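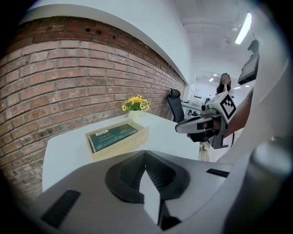

Brick that old sheds dust onto everything under it, one of the other visitors remarked on the way in, and books should never be kept along a wall like it. Our guide at Emeo replied that the books pass through this side of the building and are shelved elsewhere.

Visit report, Thursday, May 21, 2026

The tour covered the book handling room and the corridor beyond it. Work is done at a white table set along the brick. A book lies flat in an open wooden tray, with its barcode label on the cover, near the corner. Yellow artificial flowers in a small white vase stand behind the tray. The office chair at the far end has a mesh-style back and a tall headrest.

Emeo holds 958 titles under barcode. The list is kept in Lerkel and was last checked in full in December. Trays come from Moffat at 3 dollars each in lots of 99. Lighting on the table was given as 600 lux.

Returns were not shown. The next open day has no date yet.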